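Perkley Workplace Studies, group report, Sat 16 October

Our group spent the term with Sarik, a returns warehouse outside Jalleven, where household goods that people send back get sorted, checked and put on the shelf again. We wanted to know what happens to the sorters now that two robot arms are joining them, and we are so grateful to everyone who let us hang around and ask questions (sometimes the same question twice!).

## What the job was

Before the change, 11 people stood at the sorting tables and handled up to 3000 items a week. They told us the work was hard on the wrists, but they liked the talking, and they liked knowing odd things, such as which lids fit which pots.

## What it is becoming

The arms are meant to take over the plain lifting and placing, and the sorters will move to checking, repairs and teaching the system what goes where. Each person gets 20 hours of training, paid at the normal rate. Most were glad about that, though two of the older sorters said they would miss having busy hands, and one worried that a quieter table would be a lonelier one. We think that worry deserves more room than the company plan gives it.

## Trying it out on screen first

Holmgren, the firm setting up the system, runs the tasks in simulation before anything changes on the floor. The sorters help choose the objects, and we loved watching them argue for the awkward ones. A dark bowl, a yellow domed lid and a compact disc make a good mix, as all three are round and yet each asks for a different grip. 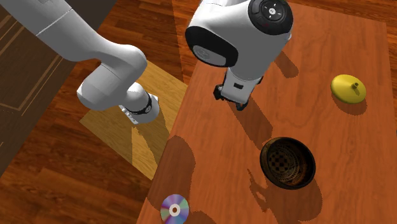 ## What we would ask next

We would like to go back in November, once the first training group has finished, and ask whether the new jobs feel like a step up or just a step sideways. We would also like to sit in on a lunch break, where we suspect we'd learn the most.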